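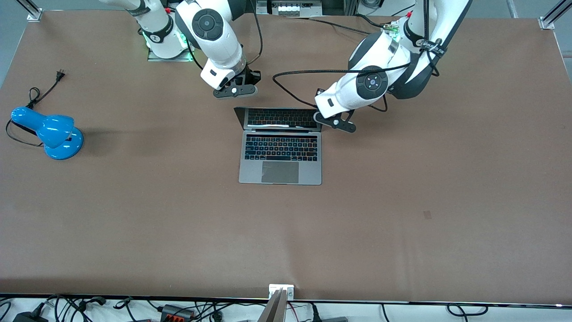

Pichit Onsri thinks the Psalm 23 notes lean too hard on the rod and should give the staff its own session. Going by his comment on the March draft, the two words are doing separate work in verse 4 and we have been reading them as one.

September 1, 2023

Checked his point against the text. Hebrew has shebet for rod, mish'enet for staff. The second comes from a root meaning to lean – support, so the comfort in the verse has two sources. Draft had both under "discipline." Wrong, corrected.

Session 5 now split:
5a rod, verse 4 with Psalm 2:9
5b staff, verse 4 with Zechariah 8:4

Length. Old session ran 900 words, limit for the Brurstead booklet is 700 each. 5a fits. 5b is 49 over. Cut the second paragraph on shepherding practice, no source for it anyway.

Open:
– "leads me" in verses 2 and 3 is two different verbs. Footnote or body text? Leaning footnote.
– Closing prayer still says "your hand" where the psalm has no hand. Could borrow from Psalm 139:10, but then cite it.
– Taheri group wants the reading aloud before discussion. Order changed in their copy only.

Verse 6 not started.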